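Home | News | Programs | Events | Contact

Print this page | E-mail this page

Nulach Study Asks Whether Machines Are Ready for the Repair Bench

NULACH – The Nulach Institute for Applied Work has begun the second phase of its study of everyday shop tasks, moving from folding and sorting to the connection of cables at the back of desktop computers.
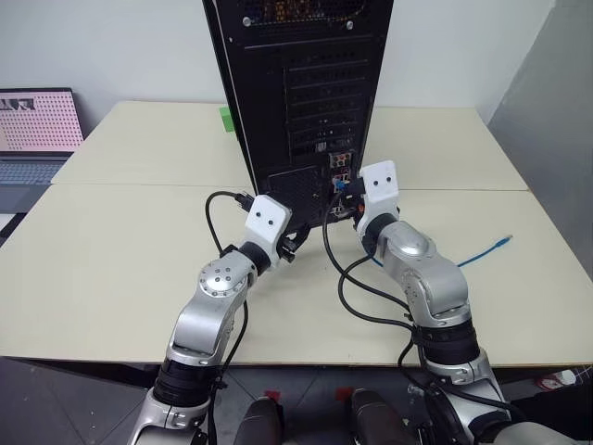
By Eyerusalem Gashaw
Staff Writer, Office of Public Information

The work, carried out with the service firm Canetti, is intended to establish which bench chores a two-armed machine can perform without help and which must remain with a technician. The phase began in September and is planned to include 952 trials.

"Plugging in a cable is among the first things a new employee is asked to do," said Tsehay Abdella, director of the study. "It requires finding the right port, holding the plug at the right angle and knowing how hard to push. A machine must be taught each of these."

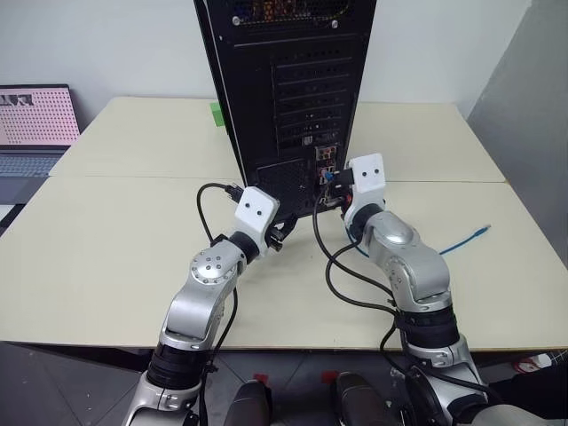
Two robot arms at work behind a desktop computer tower.

In the first phase, the Institute recorded 300 attempts at household chores, including folding towels and loading a dish rack. Results were mixed – rigid objects were handled with some consistency, while cloth was frequently dropped. Cables fall between the two, as the plug is stiff and the cord is free to bend and tangle.

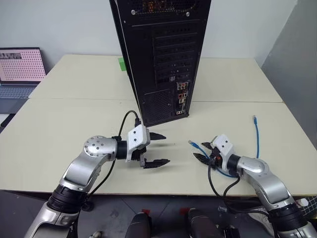
Network cables are of particular interest to Canetti, whose repair centers handle around 3000 desktop computers a year. Each must be connected for testing and disconnected before it is returned to the customer. Anatole Riviere, operations manager for the firm, said it has no plans to change staffing at any of its 11 locations.

"Our technicians are faster by a wide margin," Riviere said. "We wish to know whether that will still be so in a few years."

A report on both phases will be presented to the Institute's board by Mal-soon Shim, head of research.

This site uses cookies to improve your visit. By continuing to browse, you agree to their use. Accept | Learn more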